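Frequently Asked Questions About the Sotwood Reading Room Closure and the Periodicals Move

Updated February 26, 2023

Hi everyone! I run the periodicals desk at Kevham College Library, and since the notice went up on the Sotwood doors I've been getting the same questions over and over (which is fine, it's my job, keep them coming). I thought it would save us all some email if I put the answers in one place. I'll add to this page as new things come up, so if you read it last week it may be worth a second look.

What's going on, in one paragraph?

The Sotwood Reading Room on the second floor is closing so that its windows and heating can be replaced. Everything in the room has to come out first, and that includes the bound journals along the north wall, the current issues, the newspaper racks and the microfilm cabinets. The journals are going to Grernholm, our storage building across the river. The current issues and newspapers are staying in the main library, just in a different spot. The room should open again in June.

How many volumes are we talking about?

There are 3,790 bound volumes on the list. I know that number well because I've been through the list more times than I'd like. Of those, 84 need a repair or a new box before they can travel, and those are sitting on carts behind my desk right now. Please don't take anything off the carts! If you need one of them, ask me and I'll bring it out to you.

Are you throwing anything away?

No. I get asked this one the most, and I understand why, because some of you remember the reference weeding a few years back and still have feelings about it. Nothing on the list is being withdrawn. Every volume gets scanned out of Sotwood and scanned in at Grernholm, and the catalog record changes to show the new location.

What I will say is that we're finding duplicates as we go. There are a few titles where we have two runs bound in different colors, one from us and one from the old Wickramasinghe Institute library when it was folded into ours. Both runs are going to Grernholm. Whether we keep both forever is a separate conversation, and you'll hear about it before anything happens.

Can I still get a journal once it's at Grernholm?

Yes, and it's pretty painless. Find the title in the catalog, hit the Request button, and type the volume and year in the notes box. Please do type them in. If the box is empty we have to write back to you, and that usually costs you a day.

The van runs every weekday morning. A request that comes in before 9 a.m. is normally on the hold shelf that afternoon, and anything later shows up the next working day. Requests made over a weekend go out on Monday.

If you only need one article, choose Scan instead of Pickup and we'll email you a PDF. I love it when people choose this, by the way. Those bound volumes are heavy.

Can I go to Grernholm and browse?

You can go, but you can't browse the stacks. The shelving there is arranged by size to fit as much in as possible, so volume 12 of a journal might be nowhere near volume 13. There's a small consultation room with a long table and decent light, and if you send me a list two days ahead I'll have everything waiting for you. This works really well if you're going through a whole decade of something. Bring a sweater. The building is kept cool for the sake of the paper.

What about the journals on my reading list for this semester?

Those aren't moving yet. Anything on course reserve stays at the service desk on the first floor until the end of the semester, and it can be borrowed for the usual 3 hours. If you teach a class and you've just realized you need a volume on reserve that isn't there, write to me as soon as you can. I can pull it from the list right up to the day it gets packed. After that it has to make the round trip, and I can't make the van go any faster.

Where did the newspapers go?

To the first floor, next to the printers. I know it's not as quiet. The racks wouldn't fit anywhere else without blocking a door (we tried!). The last 3 months of each paper are on the rack and older ones are on microfilm or online, same as before.

And the current magazines?

Same area, on the low shelves facing the windows. They're in title order, or they were when I left on Friday. If you pull something off the shelf and can't remember where it lived, leave it on the return cart and we'll sort it out.

Is the microfilm available?

Partly. The cabinets have to be emptied before they can be lifted, so we're moving them in batches. The newspaper film is already set up in the basement along with both readers. The dissertations and government film come next. Call ahead if you're planning to use either of those, especially if you're coming from out of town. I'd hate for you to drive two hours and find your reel in a box.

The readers are the same ones you're used to, and yes, the left one still sticks a little on rewind. Be gentle with it.

I'm missing a volume. The catalog says it's in transit. What does that mean?

It means it's been scanned out of Sotwood and hasn't been scanned in at the other end. Most volumes are in transit for two or three days. If yours has said that for more than a week, please tell me! Every so often a barcode doesn't read properly and a volume gets shelved without its record being updated. I'd much rather hear about it now than find out in the fall.

How loud is it going to be?

The packing isn't bad. You'll hear cart wheels, and now and then somebody drops a stack of flat boxes. The window work is a different story. The contractor has promised to do the drilling before 10 a.m., but the rooms directly above and below Sotwood will get some of it anyway. We have free earplugs at the service desk, and the fourth floor is your best bet for real quiet.

Where can I sit in the meantime?

Sotwood had a lot of the seats people like, and I'm sorry about that. We've put extra tables on the third floor by the map cases, and the group study rooms can be used by single readers until noon without a booking. The seminar room at the end of the second floor hallway is open to everybody in the evenings too, unless there's a class on the schedule taped to the door.

The evening spots fill up quickly around midterms. If you're set on a table near an outlet, come before dinner.

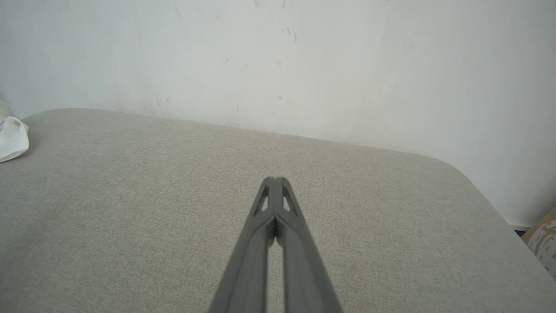 Will the reading room look the same when it opens again?

Mostly. The long oak tables are coming back, and so are the green lamps (I've had several very firm emails about the lamps, message received). The north wall won't be all shelving anymore. With the bound journals gone there's space for more seating there, and we haven't settled on what kind. Some people want carrels and some want bigger tables. There's a suggestion sheet at the service desk and I read every line of it, including the one asking for a fireplace.

Are the journals ever coming back from Grernholm?

A few titles will. We looked at how often things were used, and the ones that come off the shelf every week will return when the room opens. The rest stay in storage for good. Most of the titles that are staying are ones we also have online, and the total use of the print copies was low.

If there's a title you use a lot in print, let me know which one and why. Our numbers only count volumes that get borrowed or left out on a table. If you always put yours back neatly on the shelf like a good citizen, we never saw you!

Who pays for all this?

The windows and heating come out of the college building fund. The move itself comes out of the library's budget, and we've set aside $2,000 for boxes, tape and repair supplies. No journal subscriptions were canceled to pay for any of it. I've seen that rumor going around and I'd like it to stop at my desk.

Can I help?

That's kind of you, but not with the lifting, for insurance reasons. Student workers already on our payroll can sign up for extra packing hours on the sheet in the staff room. Shifts are in the mornings and you'll need closed shoes.

If you're not on staff, the best help is returning any bound volumes you have checked out. There are more of those out in faculty offices than you might think. You won't be charged anything, however late they are, for as long as the move is going on. Put them in the book drop one at a time, please, or bring them to the desk if they're oversized.

Can I have some of the empty boxes?

Ha, yes, ask me again when we're done. We're reusing every one of them for now. They go over to Grernholm full and come back flat on the van.

I have a question that isn't on this page.

Stop by the periodicals desk, or use the Ask Us form and pick "Periodicals" from the menu so it comes straight to me. I'm at the desk weekday mornings and usually across the river in the afternoons, so an afternoon message may not get an answer until the next day. If it's urgent, the first floor service desk has my extension.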